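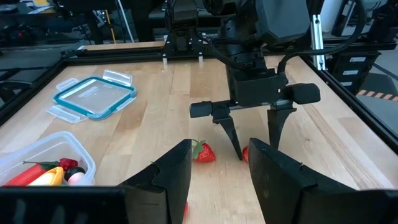
Two-arm table, Butham lab
Safety walk-through after the right arm drop, 18/06/2019
Cell: Luteo. Task loaded: toy food into tub, then lid on.

I've gone down the usual Corport sheet, but the boxes are tiny and I talk too much, so my comments are typed up underneath each line. If you only read one, read number 4.

1. Written account of the fault attached?
YES. Short version: the right arm lost torque at the shoulder at cycle 214 and sagged onto the table, fingers first. No one was inside the line and nothing got hurt except a strawberry (squashed, thrown out, we have plenty). The controller logged fault code 1822 and then, and this is the part I don't love, let the left arm keep going for another 300 milliseconds before it stopped too.

2. Emergency stop tested from both sides?
YES. I pressed each one with the arms moving slowly and then again at normal speed. Good solid stops all four times. The button on the cart side is stiff, though! It works, but I'd like it swapped before November when the next batch of people gets trained.

3. Frame, base plates and mounting bolts tight?
YES. Went over both base plates with the torque wrench. One bolt on the right plate took a little extra turn, so I paint-marked it and I'll look at it again next week.

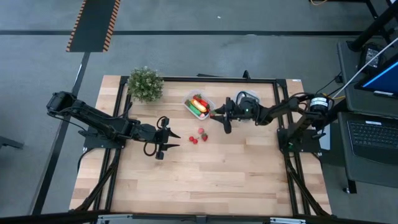
4. Cables clear of moving parts?
NO. Cabling is my number one suspect for the whole mess, and I'm failing this line until it's sorted out. The Melnyk manual wants enough slack at the wrist for a full roll but not so much that the loop can catch on anything, and I think we've been way too generous. The left arm's loop hangs under the wrist and curves down toward the wood, and on the right one the cable comes up off the wrist and runs back along the links, where every swing gives it another little tug. When I flexed the right shoulder connector by hand with the motors off, the reading dropped out twice. So: new connector, strain relief clip on both arms, shorter loops. Please don't just zip-tie it to the nearest link (I've done it myself, I know it's tempting, it pinches at the elbow).

Yellow cable on the floor also needs a cover. I caught my toe on it during this very inspection, which I suppose counts as testing.

5. Grippers and fingers undamaged?
YES, WITH COMMENT. Right fingers took the hit. I checked the tips with a straightedge and they're fine, no cracks that I could find with the flashlight. Left fingers fine. Open and close cycled 18 times on each side with no sticking.

6. Both arms stop together on a fault?
NO.
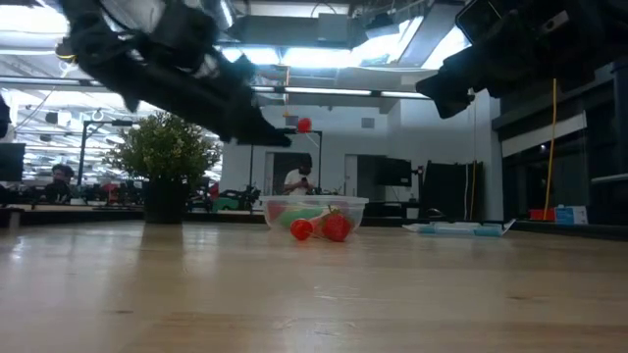 I ran this one with the arms lifted high over the table and a simulated fault on the right, and the left still lagged. It's shorter than it was on the day of the drop, but the sheet says "together" and I'm going to be stubborn about that word. The stop signal goes through the task software first, and it should be wired straight across. I've asked for the wiring change in writing.

7. Arms hold position when power is cut?
PARTLY. Left holds beautifully. Right creeps down, slowly, but it creeps. Until the brake has been looked at, park it low before you switch off, and keep your hands out from under it even if you're only grabbing a cherry.

8. Floor marking and warning tape in good shape?
YES. Give it a sweep, though.

9. OK to return to normal running?
NO. Slow speed only, one arm at a time, someone at the stop button. Lines 4, 6 and 7 have to be closed first, and I'd like to redo line 2 once the new button is in. Connector is on order. Sheet stays clipped to the cart until then, so please add to it if you see anything odd.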